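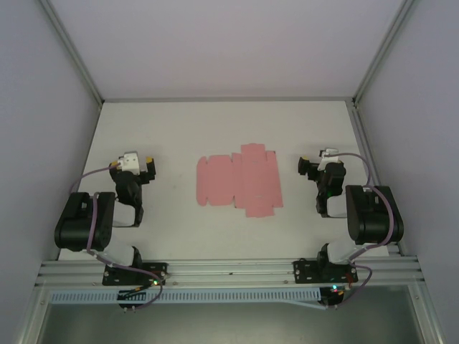
A pink cardboard box blank lying flat, with creases between its panels.

Mundura's December cookie swap is back, and it's bigger than ever

Get your butter out of the fridge! The Mundura Cookie Swap returns this December after two years off, and sign-ups have already gone past anything the town has seen before. As of this week 152 home bakers have put their names down, up from 44 at the very first swap, when the whole thing fit into the back half of the Gagnon bakery and people ate standing up between the flour bins.

This year it moves into the Prinditz Street gym, with doors opening at 10 a.m. and tables set up along both long walls. Bakers bring six dozen of one kind of cookie and go home with six dozen of everybody else's. Extra cookies get boxed and sold at the door, and all of that money goes to the winter breakfast program at the two elementary schools.

The last swap sold 2,448 cookies at the door before lunch, with people still coming in from the parking lot. Organizer Henk Michiels remembers it well.

"We had to turn folks away at noon and I felt awful," said Michiels, who ran the Gagnon bakery for most of his working life and still comes in to do the rye. "One lady had driven over from Hedar in the snow. I gave her the gingersnaps I'd put aside for myself."

The goal for the door sale this time is 3,374 cookies. Why such an odd number? Michiels got there by asking the schools how many breakfasts they wanted to cover, working out what that costs, and dividing by the price of a cookie. He did it on the back of a flour sack and says he's sticking with it.

The range of baking promised on the sign-up sheet is a joy to read. There are anise drops, date pinwheels, brown butter shortbread, lemon bars cut small enough to count as cookies (this was discussed at length), and a walnut crescent recipe that three different families say belongs to their grandmother. All three will be on the table, next to each other, and visitors are welcome to decide for themselves. Chocolate chip has been capped at ten bakers. The waiting list for chocolate chip is longer than that.

New this year is a kids' table, where anyone under 12 can bring one dozen of whatever they made and swap with other kids under 12. Sprinkles are very much expected. The middle school band's brass players will do carols from 11 a.m., and they have been told they may take their breaks near the shortbread. 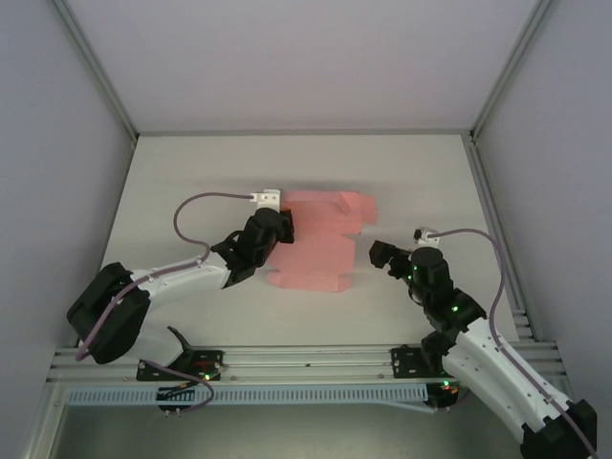

The door sale cookies will go out in pink cardboard boxes again, just as they did at the bakery, and folding them is a real part of the fun. There's a folding evening at Gagnon's the night before the swap, with soup, starting at 6:30 p.m. Regulars can put a box together while holding a full conversation, but first-timers tend to stare at the thing for a while, and fair enough: with its notched edges, the steps cut into its right side and that little tab standing up at the corner, a flat sheet like the pink one shown doesn't give away much about which part goes where. Someone will show you. After your fifth or sixth you'll be fast, and after that you'll be showing the person next to you. Bring clean hands and, if you have one, a bone folder or an old butter knife for the stiff creases.

A few practical things for bakers. Please write a full ingredient card for every batch, including any nuts, and tape it to the lid of your container. Nut-free cookies have their own table by the stage, with their own tongs, and those tongs stay there. Frosted cookies need to be fully set when they arrive. Anything with custard or fresh cream has to stay home, sadly, as the gym has only the one small refrigerator and it's full of milk for the coffee. Containers should have your name on the bottom as well as the lid, since Gagnon's still has a shelf of orphaned tins from last time, among them a very handsome blue one with reindeer on it. If that's yours, come get it!

Drop-off runs from 8 to 9:30 a.m. through the side door on the Prinditz Street end. The front lot will be kept for visitors, so bakers should use the lot behind the library and allow a few minutes for the walk. Carts will be at the side door for anyone with a heavy load.

Entry is free, and cookies at the door are sold by the half dozen, mixed or all one kind. Cash is easiest, though there will be a card reader at one of the two pay tables. Coffee and hot cider are by donation.

Bakers who want to join can still sign up on the sheet at the Gagnon counter until the end of the month. Spots remain for everything except chocolate chip, and Michiels would especially love to see someone bring a good molasses cookie.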